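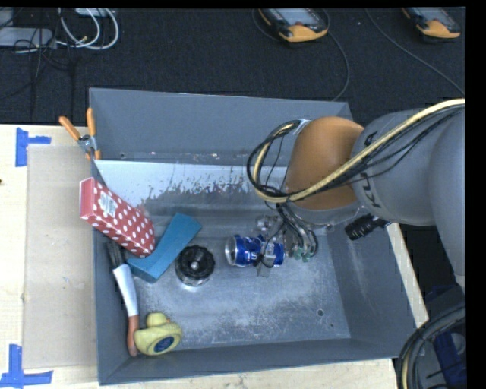
June 7, 2020

Well, the letter I've been hanging out for finally landed in my inbox this morning, and I read it standing up in the kitchen with toast in one hand. Sarlow College has been given the go-ahead to offer its own four-year degrees, starting with the August intake. If you've followed this column for any length of time you'll know I've been banging on about it for ages, so forgive me if I sound a bit pleased!

For anyone new to it all, Sarlow has always taught the first two years and then waved its students off down the highway to finish somewhere else. Plenty of them never did finish. I was nearly one of them myself (I deferred twice and lived on a mate's couch in between), so I've got a soft spot for any kid who'd like to get the whole thing done without packing up the car.

Three degrees have been approved to begin with: nursing, primary teaching and environmental science. Kumaresan Amin, the college's head of academic programs, rang me back at lunchtime and sounded like he hadn't slept much. He told me 391 people had already registered their interest, and that was before anything had been announced properly. There are 91 places in the first year.

"We'd have liked more, but I'd sooner fill 91 places well," he said. "Nursing is the tight one. We can only take as many students as we've got placements for."

Those placements will mostly be at the Netby hospital, with a few at the smaller clinics out past the river. Teaching students will be in a classroom from their first term, which I think is terrific. When I did my year of teaching (long story, didn't take) I didn't meet an actual child until the second winter.

I asked about fees, naturally. They'll be the same per subject as the current two-year courses, and there'll be 18 bursaries for students whose families haven't had anyone go to university before. You apply for those on the same form as your enrolment – it's a box on the second page, and Kumaresan says people miss it every single year, so please tick it if it's you.

Now, the bit I'm less thrilled about. The library is still closing at six. A four-year degree means people writing long essays at night, and a good number of them will be working during the day. I put this to Kumaresan and he said longer hours were "being looked at", and I've been around long enough to know what that can mean. I'll be asking again.

There's also the question of how the first term will run, with everything the way it is this year. The plan at the moment is for lectures to go online and for labs and tutorials to be held on campus in small groups. That could change, and new students will get an email before they need to sort out any travel or a room. The residence at Udus Street will open at reduced numbers, one person to a room, with 31 rooms kept for first-years.

Current second-years who were planning to transfer elsewhere can stay on and go straight into third year if their subjects line up. Student services is taking phone appointments for that, and my neighbour's daughter got hers booked in ten minutes flat – she's already told the other university thanks but no thanks.

Applications are open now through the college website. Have your school results handy before you start, as the form won't let you save halfway through.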